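August 2024, late, after the shop

Quick one before bed or I'll lose it all by morning.

Grippers. Both of them closing now. Left was the problem all week, fingers met fine at the tips but gapped at the back so anything thin just slid out. Sanded the inside of the left finger, put it back, same gap. Swapped the pin. Same gap. Finally took the whole thing apart on the bench at Atorham and the link was printed a hair short. My own file. I'd fixed it back in July and then printed the old one. So stupid. Reprinted at slower speed, gray again, had enough left on the spool, barely.

Print took forever. Ate crackers standing up. Swept a bit.

New link in, gap gone. Squeezed a pencil, a washer, the edge of a dime. Held the dime. Did a little dance, nobdy there to see it.

Marker cube for the left one is glued, finally straight. The first one I did crooked and the tracking software kept telling me my wrist was turned when it wasn't. Spent a whole evening hunting a bug in the math. Was glue. Write this down in big letters: CHECK THE GLUE FIRST. The right one has a flat square at the base and no cube yet. Want to compare them before I cut more card.

Skorkar is the name that stuck for the whole thing, by the way. Grippers plus the arm that will copy them someday. Arm is still in a box under the bench in three bags of screws I should have labeled. Didn't label. Will regret.

Wiring: right gripper on the new white cable, thin one. Much better than the old thick one, that one pulled at my hand the whole time like a leash. But it's short. Have to sit close and kind of lean. Need a longer one, or route it up the sleeve with tape? Try tape.

The Cusden board is mounted again after the screw hole stripped. Toothpick and wood glue in the hole, the old trick, holding so far. Left it alone overnight, first time in my life I waited for glue like the label says. Firmware loads. Rate on the log shows 57 readings a second, I wanted more but ok. Good enough for slow hands. There's a setting in there somewhere for the buffer, I saw it once, now can't find it. Error 2035 came up twice on start then went away by itself, which I hate. Copied it in the back of the notebook. If it comes back I'm looking at the connector first.

Springs. Right one opens too hard, snaps open. Tired my thumb after a few minutes. Left is softer and nicer. Same spring supposedly, same packet!! Maybe I stretched one putting it in. Have up to 2 spare, one looks bent, can't tell. Order more, the Ginting ones, the others rusted.

Then the floor session. Moved down off the bench, wanted room for my elbows and to practice low pickups, knees out, grippers forward. Legs went dead almost right away. Need a cushion or a low stool, put it on the list. Power strip on the floor next to me, cords everyhwere, have to coil that white one before I put a foot through it.

Green piece was the one for tonight. Small, bright, easy to see against the gray floor. Pinching it low down is a different job from pinching on the bench, you come in at an angle and the fingertips want to scrape. Left did better than I thought. Right mostly stayed open and waited its turn. 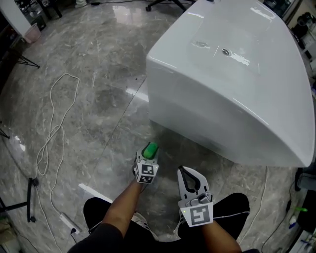 For tomorrow

- rubber on the fingertips. Bike tube first, balloon if that's too thick
- cut card for the right cube, dry fit, THEN glue
- longer thin cable, or tape up the sleeve
- swap the right spring, see if it's the spring or me
- coil the white cord, get it away from my feet
- delete the old link file. Delete it. Not "move to old stuff"
- cushion
- label the screws (ha)

Also want to try a smaller finger shape. The curve is pretty but the gap in the middle is big and little things could drop in there. Drew one on the back of the spring packet, flatter, with a lip at the end. Might be ugly. Don't care. Print it overnight if the printer behaves, bed was lifting at one corner again, glue stick is nearly gone too so add that to the list.

Hands smell like filament. Thumb sore. Going to bed.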